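Can a machine tidy your desk yet?

Every April, when the heater comes out of the cupboard and everyone starts thinking about a proper clean-up, somebody asks us whether there's a robot yet that will do the lot. We've been promised one since we were kids, after all, and it seems a fair thing to want! So this issue we thought we'd have a go at answering, as best we can from our little corner of the Ellodmont newsletter.

The short version is that the floor is more or less sorted and the desk is still a long way off. A vacuum can bump its way around the chair legs and nobody minds much. Picking things up is another matter altogether, and it's the part the Kondavix project has been plugging away at since last year, with grippers that people carry around by hand so the machines can learn from how we do it. 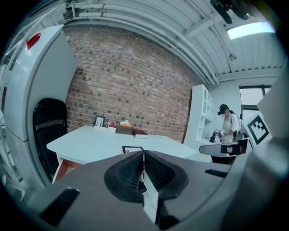

Page last changed: 3 Sep 2020

An ordinary office desk is a good test, I reckon. A small black picture frame, a white box, a cardboard box with something sitting on top, a dark red book lying flat. You or I would have that lot squared away before the kettle boiled, without giving it a thought. A machine has to work out where the book stops and the white surface under it begins, how hard to squeeze a box that might be full or might be empty, and (the bit that always gets me) whether any of it wants moving in the first place. Somebody's favourite frame isn't rubbish, but how would it know?

Kondavix has logged 342 goes at desk jobs so far, and they're hoping to reach 777 before they let an arm try the same jobs by itself at the Collet workshop. I'll be cheering it on, though I wouldn't throw out your feather duster just yet. Next issue we'll look at folding tea towels, so if you have a favourite method, do write in and tell us!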